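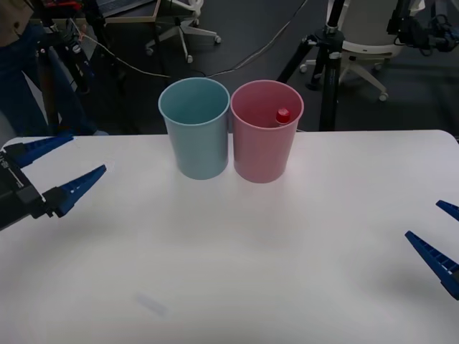 I have been borrowing things from my neighbors for most of my adult life, and I want to make the case for it, because I think a lot of people my age have quietly stopped. We order the cake tin. We buy the drill. We own, each of us, behind a hundred separate doors on the same street, a hundred stepladders.

When I moved to Plavach I had a mattress, a kettle and a box of books, and I needed to hang a curtain rod. The hardware store wanted more for a drill than I had left that month. So I knocked on the door across the landing and met Wulan Ginting, who was in the middle of frying something and handed me a drill with oil on the handle, then called after me down the hall that the chuck slipped and I should wrap a bit of tape on it. I kept that drill for 15 days. When I brought it back I brought a bag of oranges too, and she sent me home with a jar of sambal so good I ate it on toast, on rice, and at one low point out of the jar with a teaspoon.

I still think that drill is the best thing I ever failed to buy!

What I love about borrowing is how much it tells you that you'd never think to ask. The tape on the chuck is a small thing, but a drill in a box doesn't come with it. Kamarul Ismail lent me his pasta roller and spent twenty minutes showing me how his mother flours the dough (rice flour, and more of it than you'd think sane). Cempaka Nugroho lent me a tent with a hand-drawn map folded up in the bag, left over from a trip she'd taken in the hills above Desa, and I ended up going to the same place, camping by the same creek and hearing, I'm fairly sure, the same extremely loud frogs. I'd have gone to some perfectly fine campground with a shower block if I'd bought my own.

People tell me they don't like to owe anybody. My brother-in-law says this every Thanksgiving, usually while carrying in folding chairs he has bought new. I understand it, I grew up in a house like that, where you returned a cup of sugar the same evening and made sure the cup was fuller than it had been. But owing a little is a lovely state to live in. If I owe Wulan a drill's worth of kindness and she owes me for feeding the cat in October, then we have a reason to keep talking, and neither of us is in any hurry to settle up.

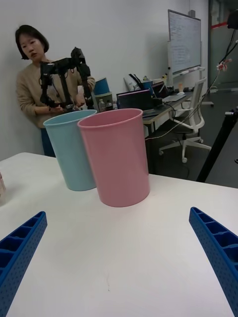
There are rules, of course, and everybody I know has their own. Mine are that you bring it back clean, you bring it back before they ask, and if you break it you say so at the door before you say hello. I broke a casserole dish of Izzati Ong's, a big brown oval one, and I stood in the hallway at the Liew building practicing my speech like a kid outside the principal's office. She laughed so hard she had to hold on to the door frame. It had a crack in it already, she said, and she'd been waiting for somebody to finish it off. I replaced it anyway and the new one has been to my apartment more often than the old one ever was.

I'll grant that some things don't lend well. Good kitchen knives, for one. Bicycles get adjusted to the borrower and never quite come back to you. Books I have given up on completely: I count them as gifts the moment they leave the shelf, and now and then one comes home as a surprise, with somebody's grocery list in it. And there are people who only ever borrow, though in all these years I've met exactly one, and he moved away with my good umbrella.

The lending library on Molico Street does a fine job for anyone who'd rather deal with a desk. It has 900 items, a proper catalog, and a carpet cleaner you have to reserve weeks ahead. I pay my 20 dollars a year and use it gladly. Still, the desk closes at 7, and it has never once asked me in to taste the soup.

So try it with something small. An egg, a bike pump, the big pot you need one weekend a year. Yoga Saragih downstairs came up last month for a muffin pan, very formal about it, three apologies before he'd got through the door, and this morning he was back wanting to know if I could use half a banana bread. I could. I had some with butter standing up at the counter, and he's keeping the pan until he's tried the corn ones.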